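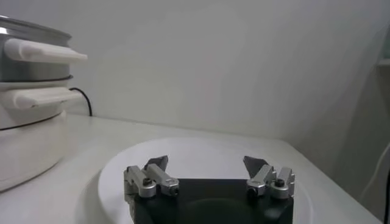 Before lunch, December

Reheating bread and buns: what I settled on

I kept a log of reheating for most of the fall. The log covers leftover bread, rolls, and plain buns from the freezer, and its main finding is that water matters more than temperature. A stale roll has not lost much moisture. Its starch has firmed up, and heat reverses most of that if the surface does not dry out first.

Oven

For crusty loaves I set the oven to 400 and run the cut side under the tap for a second. A half loaf goes on the middle rack, unwrapped. My oven reads high, so I check it against a cheap dial thermometer before trusting the knob. Soft rolls do better at 200 under foil, and they take far longer. Both figures are Fahrenheit.

Microwave

Acceptable for one bun eaten at once. The texture falls apart within minutes and the edges turn to leather. A damp paper towel helps the surface and does little for the middle.

Steam

Steam wins for anything without a crust. Leave space between pieces, keep the water below the tray, and tilt the lid away from the food when opening it so the drips land elsewhere. Frozen buns go straight in. Thawing them first gave me a gummy base every time.
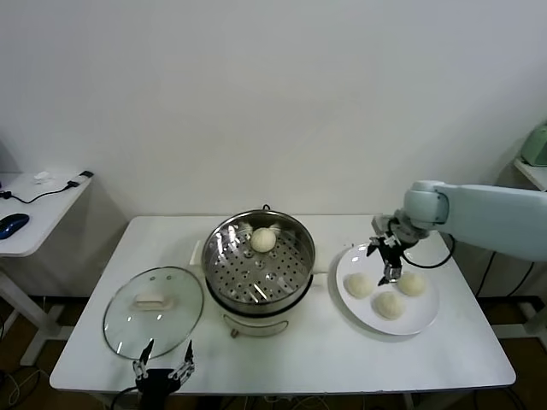
Storage

Inna Zinchenko wrote in after my last post to argue for freezing on the day of purchase. I tried it with rye from Romaniuk and she is right – the fridge was the worst of the three places I tested, behind both the counter and the freezer. Slice before freezing. Press the air out of the bag, and write the month on it.

Open items

I have not tested sourdough past two months in the freezer. The log stands at 39 entries, and the next ones will be bagels.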